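4.2 Starting position and early pace

The second analysis concerned the effect of post position on finishing order in harness races started behind the mobile gate. The records supplied by the Skotik track covered 1,009 starts over the short distance and 454 over the middle distance. Races in which the start was recalled were left out, as were all heats with fewer than seven runners. Horses that galloped before the first bend were kept in the sample and coded separately, as a break of gait at that stage is itself partly a result of where the horse is drawn.

Over the short distance the inner posts held a clear advantage. The effect was strongest for horses that had reached the lead with 700 metres left to run, and it weakened once the driver's record over the previous season was added to the model. Over the middle distance the inner posts kept a smaller advantage, and the two outermost posts in the front row could no longer be told apart. Second-row starters were treated as a single group. Their results depended largely on the horse directly in front of them, a variable that the Skotik records give only in part.

Trainer effects were entered as random intercepts. Of the 33 stables in the sample, two accounted for a large share of the wins from outside posts. The larger of these, Sugawara, sends out mostly older geldings and seldom asks them for speed before the back straight. Removing it from the sample lowered the estimate for post seven but left the order of the remaining posts unchanged. We therefore report the full sample in the main table and the reduced one in the appendix. 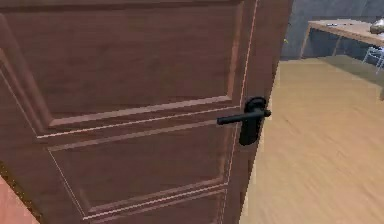 Figure 3. Interior door with moulded panels and black lever handle (computer rendering).

Mio Oda objected, on reading an earlier draft, that post position and early pace should not be entered in the same model, given that the first largely decides the second. We accept the point for the short distance and have fitted the two terms separately there. For the middle distance both terms are retained, as the field has usually settled into its running order well before the final lap and the overlap between them is slight. Estimates from the joint model should be read with that in mind. The handling of late scratchings follows the procedure set out in Section 3.1, with the posts renumbered as they were on the track.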